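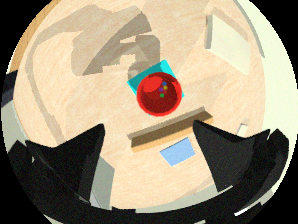

Irngate, 30 Jun 2023

# Selling out a small room: ticketing for the Lindside gigs

Project report, second draft. Periklis Katsaros

**What we set out to do**

Put on 3 gigs at Lindside, student run, and find out which way of selling tickets gets people through the door. Not just sold, actual bodies in the room. Lindside holds 600 with the balcony open. We never opened the balcony.

**How tickets were sold**

- Gig one: door only, cash or card.
- Gig two: online only, through the Bukbridge box office page.
- Gig three: both, online cheaper.

Same price band for the first two so we could compare. Posters up in the union and the two record shops, same design each time with the colour changed. Local acts on all nights. Headliner for the last one was the Zacharopoulos Quartet, who have a bit of a following in town, so that muddies things (see problems).

**Results**

Gig one was poor. 80 through the door, a lot of them after the support had finished. Queue was slow, one card reader, and it kept dropping the signal by the cloakroom.

Gig two sold better but people didn't turn up. Cheap tickets bought weeks ahead, then it rained. Of those who did come, 94 filled in the survey card. Most said they heard about it from a friend, hardly any from the posters. Second most common was the band's own page.

Gig three best of the lot. Online sales came early, then a good walk-up from people passing. Bar takings up as well but the venue keeps those figures.

**Problems**

Different bands each night, so not a fair test. Should of had the same headliner at least twice. Survey only done at gig two, ran out of cards and didn't print more. Booking fee wasn't shown until the last page and we got complaints about it, fair enough.

**Next time**

Sell both ways from the start. Fee shown up front. Second card reader. Reminder email the day before, Bukbridge can send these but we found teh setting too late. We've asked for a date in October, waiting to hear.

Budget sheet still to be added, receipts are with Periklis.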